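# Automation in the Doddale workshop: what has changed for our people

July 31, 2020

This post appears on my own site, and the views in it are mine. I have been responsible for operations at the Doddale workshop of Telumden for long enough to have seen two changes of ownership and one change of roof. I have been asked by several readers in the same trade to set down how we have brought automation into the finishing and packing of small household goods, and what it has meant for those employed here. I have tried to write plainly and to include the parts that did not go well.

## Background

Doddale finishes, checks and packs picture frames, cups, small trays and similar items for shops and for direct orders. The work is light but repetitive. A packer at a busy bench will pick up, turn, inspect and set down the same kind of object for most of a shift. In the last full year before the present programme, our records show 1,687 hours lost to sore wrists, sore shoulders and related complaints. That figure was the starting point for every discussion that followed, and I was not comfortable with it.

The first response was the usual one. We changed the height of the benches, shortened the stretches between breaks and moved people between tasks more often. These measures helped and remain in force. They did not deal with the central difficulty, namely that somebody had to lift and turn each item by hand.

In the second year we agreed to take on an automated system under the project name Rilidis. The arms and their software come from a small supplier, Su, whose engineers work with our staff on site. The purpose of Rilidis is limited. It is to place mixed small items on a table in a known position, so that a person can inspect them and a second station can wrap them.

## How the arms are taught

Readers who have worked with older factory robots will be used to the idea of a programmer entering positions one at a time. That method suits a part that never varies. It does not suit our goods, which differ in size, weight and finish from one order to the next.

Under Rilidis, the movements are first carried out by a person. The member of staff holds a gripper in each hand, of the same general pattern as those fitted to the arms, and performs the task at a plain table. The patterned cubes on the grippers allow the position of each hand to be followed. The recorded movements are then used to train the system. A single task may need many repetitions, with the items set out a little differently every time.

We had assumed that this work would be done by Su's engineers. Within the first fortnight it was clear that our own packers were much better at it. They know that a frame should be taken by its edge and never by its face. They approach a small cup from the side, and they do not hurry the last part of a movement, when an item is most often chipped. None of this was in our written procedures. I regard that as a failing of the procedures, and they are now being rewritten with the packers' help.

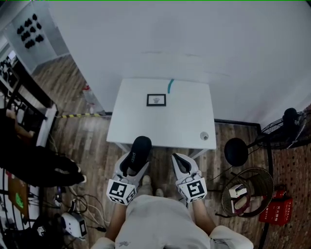 *Teaching position at the white table, with a small framed picture and a cup set out and a gripper in each hand.*

The teaching work is tiring in its own way. The grippers are heavier than a bare hand, and a person holding one in each hand cannot scratch an itch or push back a sleeve. We set the limit for a session too high at the outset and reduced it after staff raised the matter. Sessions are now short, a stool is kept at the table, and no one is assigned to teaching for two sessions in a row. Participation is voluntary and is paid at the higher bench rate.

## Changes to jobs

I will state the position on employment first, as it is the question I am asked most often. No one at Doddale has been dismissed as a result of Rilidis. Two people who retired during the period were not replaced, and it would be wrong to leave that out. The total number of posts is therefore lower than it was, and local people looking for packing work will find fewer openings with us than in former years.

For those who remain, the content of the job has altered. There are 3 teaching positions, filled in turn by trained packers. Inspection, which used to be squeezed in between lifting and wrapping, has become a task of its own with proper lighting and a proper chair. A smaller group has learned to restart the arms, clear a dropped item and judge when a fault should be passed to Su. They have asked for this to be recognised as a separate grade. I support the request, and it will be considered in August.

Some colleagues have not welcomed the change. Several told me that they had liked the rhythm of the old bench and the conversation that went with it. Inspection requires attention and is quieter, and a person can finish the shift less sore but more alone. We have put the inspection chairs closer together, and the midday break is now taken by the whole floor at once. I do not claim that this restores what was there before.

There was also unease about teaching a machine to do one's own work. One packer put it to me that she was being asked to hand over the only thing she had that the firm could not buy. I thought this a fair remark. Our reply has been to put in writing that recordings made by staff may be used only at Doddale and only for the tasks agreed, and that the people who made them are to be consulted before any new use. The agreement with Su says the same.

## Results so far

Hours lost to strain in the most recent comparable year came to 663. I would caution against giving Rilidis all the credit. The lower benches and the rotation of tasks were also in place throughout that year, and we handled a slightly lighter mix of goods. Even so, it is a large fall, and the staff themselves report that their hands are better.

Breakages rose in the first months. The arms were set to grip too firmly, and a number of frames were marked at the corners before the cause was found. Glazed items gave further trouble, as reflections from the overhead lights appeared to confuse the system about where an edge lay. We changed the lamps over two of the tables. Breakages have since returned to their former level, though they are not below it, and I had been told to expect that they would be.

Output per shift is much the same as it was. Those who approved the spending had hoped for more. My own view is that a steady output with fewer injuries is a reasonable return, but I recognise that others will read the same figures differently, and the matter is not closed.

## Practical points for other workshops

The following notes are offered to firms of a similar size.

- Involve bench staff before the supplier's first visit. We did so after the second visit, and time was lost in putting right what had been planned without them.
- Agree the use of recordings in writing, in everyday words, and keep a copy where people can read it.
- Set out the teaching area in a place with ordinary traffic and ordinary light. A room that is too tidy gives results that do not carry over well to the floor.
- Keep cables under guards or against the wall. People holding grippers are looking at their hands.
- Allow for training during working hours. We first offered it at the end of the shift and hardly anyone came.
- Keep at least one bench running entirely by hand. Ours takes the odd sizes, the late orders and anything the arms refuse.

## Matters still open

The wrapping station remains a manual one. Su has proposed that it be brought into Rilidis next, beginning with flat items. Paper and film behave less predictably than a cup or a frame, and the packers who wrap have asked to see a trial before any decision is taken. That trial has been agreed in principle – its date depends on parts that are late in arriving.

We are also reviewing how new starters are to be trained. In the past they learned by standing beside an experienced packer at a full bench. There are fewer full benches now, and a person could in theory begin as an inspector without ever having packed a box. I would prefer that every new member of staff should spend a first period on the manual bench. The supervisors are divided on the length of it, and their proposals are due with me next month.

Questions from others in the trade may be left under this post. I read them at the end of each week and reply where I am free to do so. Details of our contract with Su cannot be shared.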